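Madia work table by Palamarchuk, white top

I was looking for a plain table where small things can be handled without searching for them afterwards. The Madia is sold as a work table that can carry up to 50 kilograms, and it needs 15 minutes to assemble if you have your own screwdriver. The one in the package is too short.
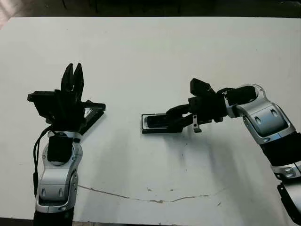
Madia top with its gray smudges and the thin brownish line.

The white is matte and I like it very much. A black tray or a small device is found with one look, and there is little glare under the lamp. The price to pay is that every mark is also found with one look. I have used Meltis cleaner with a soft cloth, and it takes away fingerprints, but the gray smudges are more stubborn. I would not scrub harder – I am afraid to make the surface shiny in one place. 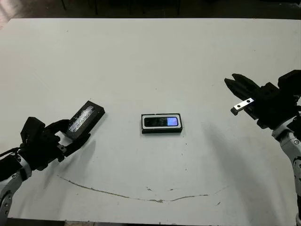

The size is generous. You can work from both sides and still have free space in the middle. The far edge is straight, and I have pushed the table to a wall without any gap. The legs have adjustable feet, which I had to correct twice on our old floor.
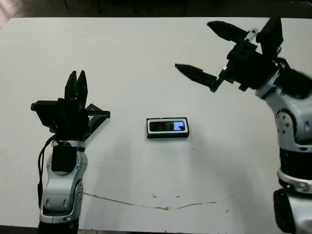

Clemovbridge, Saturday, January 22, 2022

I add a few words about the brown line, as I promised in August. I still cannot say if it is a crack or a stain. My fingernail does not catch on it. I wrote to the shop and they offered a new top for 3,000, while the whole table is 4,000 – so I will keep the old one. For work it is a good table. For a living room I would choose a darker color.

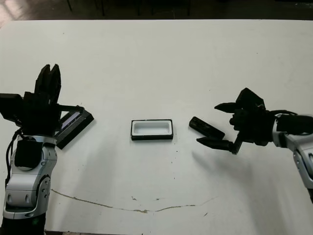 Panya Noiphan writes that the gray top from the same series hides smudges much better, but small black screws are harder to see on it, and she would take the white again.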